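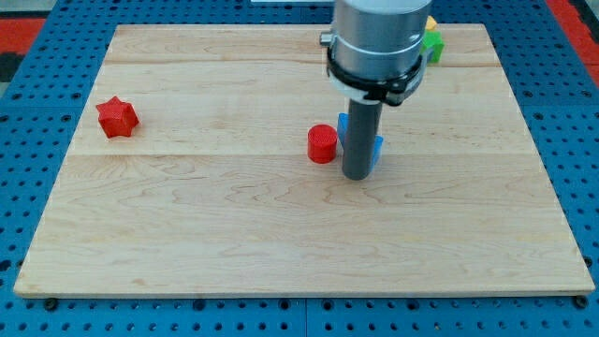 Red star block on a maple board, blue pegboard table.

Dakalley Produce Desk
Case history: short shelf life on pointed peppers, Bernitz packhouse
Opened: 21/02/2024
Opened by: Lavanya Kartha, quality
Assigned to: Obsa Gebremichael
Status: closed, with a note

Lavanya Kartha
Two customers have rejected red pointed peppers from the Bernitz line. Soft shoulders, wrinkling at the stem end, gray mold under the cap on the worst ones. The grower, Asfaw, says the fruit left the greenhouse firm and blames our cold room. The cold room log says 46 F the whole time. Pallets affected: 11. Please find out which of them is right before I have to answer the second customer.

Obsa Gebremichael
Everybody blames the cold room first. I pulled the Pluso logger file and it is flat as a table, which I don't like. A room with a door that opens all day does not draw a straight line. Which sensor is feeding that chart?

Kiros Berhe
Sensor 6, back wall, up by the evaporator. It has been there since September when the racks were moved. Calibration sticker is in date.

Obsa Gebremichael
In date and in the wrong place. Can you put a probe in a carton in the middle of a pallet near the door and leave it overnight?

Kiros Berhe
Done. Carton by the door peaked at 57 and took most of the night to come down. Back wall chart never moved.

Rodrigo Moya
Speaking for Asfaw. So it was your room, as I said.

Obsa Gebremichael
Partly, maybe. One warm carton on one night doesn't give you gray mold under the cap. I'd like to see harvest times and how long the fruit stood before it was loaded. Also whether it was picked wet. Your delivery notes have a box for pulp temperature and it's blank on every one I've looked at.

Rodrigo Moya
The driver fills in that box. Harvest times attached. We had vents shut for the cold nights, so yes, there was some condensation in the mornings.

Obsa Gebremichael
Thanks. The three earliest picks are all in the rejected lots. The later picks from the same house, same trucks, same room, were not complained about. I would not call that proof, but it's more than anyone had when the case was opened.

Jade Bloxham
The Pluso rep has suggested ethylene filters for the room. Quote attached. Do we want them?

Obsa Gebremichael
What for? Peppers put out very little of it and we don't store them with tomatoes or apples. I asked him for trial results on peppers and got a brochure about bananas. No from me.

Lavanya Kartha
Agreed, no filters. What do I tell the customer?

Obsa Gebremichael
Wet fruit from early picks, then slow cooling by the door. Changes made:
Sensor moved to door side, pallet height. Old position kept as a second channel.
Pallets no longer parked in the first bay.
Asfaw to hold picking until the plants are dry.
Loads with no pulp temperature written down get probed at the dock by us.

Kiros Berhe
Retained samples checked after 21 days. Later picks still salable, a bit dull. Early picks went in the bin well before that.

Obsa Gebremichael
Closing. I still don't know how much was the water and how much was the door, and I doubt anyone could tell from these records. Reopen if it shows up in dry-picked fruit.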